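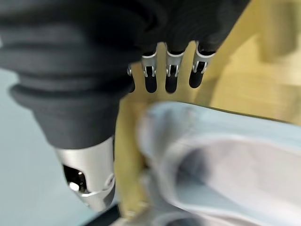

Abóbora se colhe com 6 cm de cabo, no mínimo. Casca dura: a unha não marca. Tecido escuro e canelado, como o preto da foto, serve para forrar a caixa; dobra macia não risca a casca.

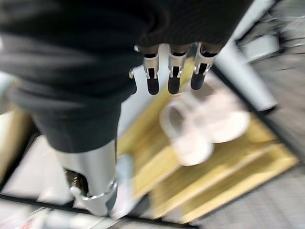
Cura: 2 semanas em local seco e ventilado, sem empilhar. A Estrella do meu lote em Jastville perdeu cerca de 800 g por caixa nesse período. Normal.

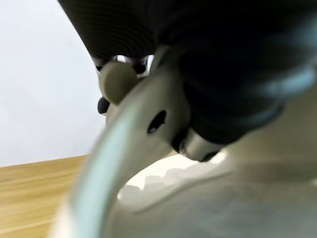 Maçã fica em outro cômodo. O etileno encurta a guarda da abóbora. A Vasanthi Rodrigues perguntou do porão: serve, se não condensar água na parede. Colheita anotada em 09/10/2019.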